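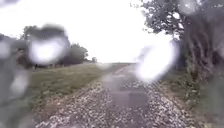
Figure 4.1. A paved path with gravel margins, in the rain.

Chapter 4
Where the Water Goes: Paths, Edges and Drainage

I learned most of what I know about paths by getting my socks wet. My first real job was with a small outfit called Rautiainen, and on my second morning they handed me a clipboard and a measuring wheel and sent me out to walk a country path in steady rain. I thought it was a prank on the new hire. It was the normal way they did inspections, and I've been dragging students out in bad weather ever since (sorry, everybody).

A dry path keeps its secrets. You can stroll along one in August and think it's as flat as a kitchen counter, then go back during a good soaking and find a dip you could float a toy boat in. Rain draws the map for you. All you have to do is go out and read it before it dries up again.

So this chapter is about the plain, everyday kind of path: a paved strip, some gravel along both sides, then grass. We spent Chapter 3 on what sits underneath, and I promise we're done with soil samples for a while. Now we stay up top and look at three zones, working from the middle out.

The surface. When I say surface I mean the part you walk or ride on, usually asphalt on the paths we'll study. Asphalt looks solid enough, but water can still get in through cracks and worn spots, and it does its worst work when it sits. You want it gone. The usual trick is a slight tilt, called the cross slope or crossfall, and a common target is 2 percent. On a strip 2 meters wide, tilted all one way, that comes to a drop of 4 centimeters from one side to the other. Most people will never notice it under their feet. Water notices right away!

Some builders like a crown instead, where the middle is the high point and the water runs off to both sides. I go back and forth on this. Crowns are nice on wide paths, but on a narrow one they're fiddly to build, and a single tilt is a lot easier to check with a level and a straight board. We'll do both in the exercises and you can make up your own mind.

The edge. Edges are my favorite part, and if you've ever sat next to me on a bus you've probably heard about it. Gravel beside the paving helps hold up the rim, so a bike or a maintenance truck that strays sideways doesn't snap a chunk off.

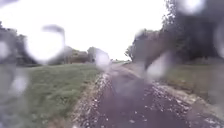
It also wanders. Stones get kicked, rolled, washed and plowed, and some of them end up on the asphalt where a bike tire can find them. When you do your own survey, write down how far the loose stuff has crept in and on which side. A light sprinkle is one thing. A long tongue of gravel lying across the paving usually means water has been crossing there with some force, and you should look uphill to find out where it came from.

The verge. Past the gravel comes the grass, and here's a problem I see all the time. Grass grows, catches grit, grows over the grit, and little by little the verge builds itself up until it's higher than the path. Now the water has run politely to the edge and found a wall. It turns and travels along the path, picking up gravel as it goes. Elsa Pesonen, who trained me, called this "the bathtub," and she could spot one from a moving car. Her cure was a flat shovel and a free afternoon, cutting small gaps in the lip to let the water out onto the grass.

Trees deserve a word too. Where they lean over a path, the paving stays damp longer, and leaves pile up in exactly the places you want clear. Roots can lift the surface from below. We'll get to roots in Section 4.5, with a long case study from the Jinditz trail that Hjalti Juhl was kind enough to let me use, mistakes and all.

Before you read on

Find a paved path near you, one you can get to easily. Pick a stretch 30 meters long and sketch it from above, with both edges and whatever lies past them. Then wait for rain and go back with the same sketch and a colored pencil. Mark the puddles, the places where water leaves the paving, and any spots where it seems stuck. Bring a plastic bag for the paper. Keep the sketch, too, as you'll need it in Section 4.3.

4.1 Measuring a slope you can't see

You'll need a straight board, a carpenter's level and a ruler marked in millimeters. Lay the board across the path, square to the direction of travel, with one end right at the edge of the paving. Raise the low end until the bubble sits in the middle, then measure the gap underneath it.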